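Speaker notes: "What the open day at Flerkari did and did not show"
Vilgot Blomqvist, internal version, September 23, 2021

Opening (keep it short, they will want coffee)
Say why I went. Trelitz was thinking of buying in, and Annelore wanted someone there who would not come home with a tote bag and a crush. I came home with the tote bag.

The pitch as we heard it
Johannes Naidoo gave the welcome. His claim: people do a task by hand with a gripper tool, the tool records it, and a robot arm later learns the task from the recordings. He said 400 recordings were enough for a simple pick and place. I wrote the number down and asked which simple pick and place. "Several kinds" was the reply. Pause here.

The hands-on part
Go slowly, this is what people ask me about. Visitors got to hold the grippers at a round white table in the middle of the office. You squeeze, the fingers close. It's pleasant to use, I'll give them that. My wrist noticed the weight after a few minutes.

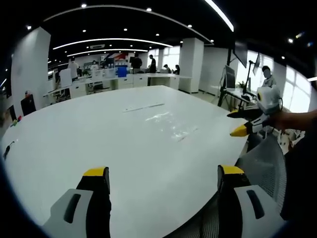
Two hand-held grippers at the table, with a clear plastic sheet and a thin transparent strip lying on it.

Point to the clear plastic. Ask the room who would like to write the success criterion for picking that up. Shiny table, see-through object, daylight from the windows. I asked whether recordings made in an office like this one carry over to our packing benches, which are scratched and brown. They said the variety of places takes care of it. How many places? They would get back to me. They have not.

Numbers on the handout
656 recordings in the sample set, 9 thrown out. That is a very low reject rate for work done by hand. Either the people are excellent or the checking is light, and the handout doesn't say who checks. DON'T accuse anyone of anything, just leave the slide up for a bit.

Second round at the table
Mention that the fingers with the yellow tips are the same on both tools, so swapping hands or partners is easy. Good design point, say so plainly.

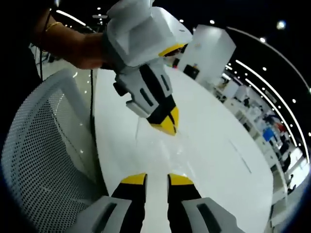 Rami Majali wrote to me after reading the draft: "You're judging a method by its open day. Starkis ran a trial like this in May and the useful part came in week two, when the operators had stopped performing for guests. Ask for a working day and sit at the back." Fair. Read it out in full, then say I have asked for the working day and am waiting.

What I'd want before we pay
One of our own parts, our own bench, our own people holding the tool. The failures shown along with the successes. Bořivoj's question about cleaning the finger pads, still unanswered.

If time runs short, skip the handout numbers and go straight to Rami.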